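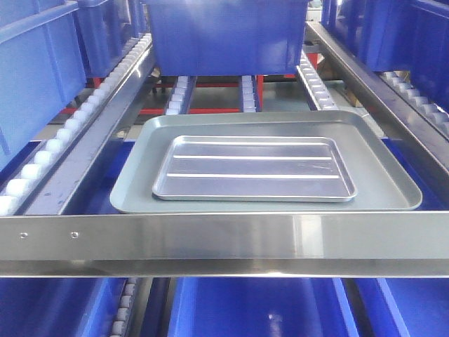
Photo: Onard lab course, workspace camera

Lecture 9 notes - trays, two-handed grasps, and what goes in your log

These are the notes from the session plus bits I didn't get to. Slides are on the course page, these aren't a copy of them. Bring the printed version to the lab if you can, the wifi by the rack is poor.

Where we are

Last time: single-arm pick, small rigid parts, known pose. Now: wide flat things with a rim, two arms, pose only partly known. Project Meno is the one everybody does. Project Hrnčiar is optional and builds on it, so don't start there.

The task in one line: take a metal tray out of the larger plastic one on the flow rack, carry it level, put it down on the work surface. Then the reverse.

Why nested trays are a pain

Metal tray sits inside the grey one. Two rims, one inside the other, not evenly spaced. The gap is wider on one side than the other, so a finger path that clears on the right may hit plastic on the left. Don't assume centred. Measure the offset every run.

Other things to notice on the rack:
- polished crossbar along the front. You have to lift over it before you come out. Set your lift height from the bar, NOT from the tray rim.
- side rails slope, the shelf bit with the tray on it is level. Check which one your frame is aligned to (three groups got this wrong last year, all the same way)
- blue bins on the level above. Limits how steeply the wrist can come in from the back.
- shiny metal on shiny metal. Edge detection will happily find the ribs in the tray floor and call them the rim. There are two ribs, they run lengthwise and they catch the light. Mask them or fit the outer rectangle first.

Depth readings on bare aluminium: expect holes. Fill from the plastic rim, which is matt and behaves itself. If you fill from neighbouring metal pixels you get a nice smooth surface in completely the wrong place.

Grasp choice

Short ends, one gripper each. We went through the reasons on the board, quickly again:
Long edges - arms end up crossing or fighting for space over the middle.
One arm, one end - big moment, tray droops, the grip slips round the lip.
Short ends - long span but symmetric, both arms come from above, rolled lip gives the fingers something to hold.

Close both grippers together or the first one drags the tray towards it. Small drag is fine, but log it.

Keeping it level

This is most of the marks. Once both ends are held you have a closed chain: arm, tray, arm, table. Any height error between the two wrists shows up as tilt. Any error in the distance between them shows up as squeeze or pull, and you won't see that on camera at all, only in the wrist forces.

tilt angle = asin( (zL - zR) / d )

zL, zR gripper heights, d the distance between grasp points measured along the tray. For small angles just divide. Use the same units top and bottom, please.

Don't command the two arms separately and hope. Command the tray pose, work out both wrist poses from it, send them with the same time stamp. Master/follower is allowed for Meno but you must say so in the report, and expect the follower side to lag on the way up.
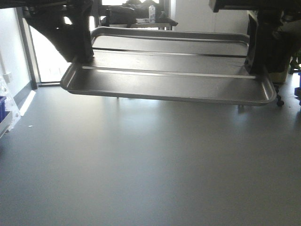 Robotics Teaching Group, Onard

Look at the near edge of the tray: a bit lower on the right than on the left. Not a lot. Would you accept it? Empty tray, yes probably. Tray with loose parts in it, everything starts creeping to the low end and your load estimate goes with it. Work out the tolerance for your own load and write it down before you run, not after.

Also the light. Strong window light behind the tray and the grippers go nearly black, so anything that relies on finding the finger edges by contrast with the housing is going to struggle. The reflected band on the grey surface is another false edge. Options: shorter exposure, use joint positions instead of vision once grasped, or move your markers. Blinds are not an option for the assesed runs, your code has to cope.

Logging

- 537 samples per trial, fixed, the marking script checks the length
- both wrist force vectors, both gripper widths, tray pose estimate
- trial label in the file name, no spaces
- failed trials stay in. A set with no failures gets looked at harder than one with some

The shared store takes 3,000 trials in total across the class, so delete your test junk.

For next time

1. Derive the tilt formula when the grasp points are not at the same depth along the short ends.
2. Plot wrist force against tilt for 2 of your own trials. Label the axes!!
3. Read the handout section on closed chains, skip the proof.

Resit work is due in August, same task, same rack. Hrnčiar sign-up sheet is by the door.

Updated 2020-02-14, fixed the sign in the tilt formula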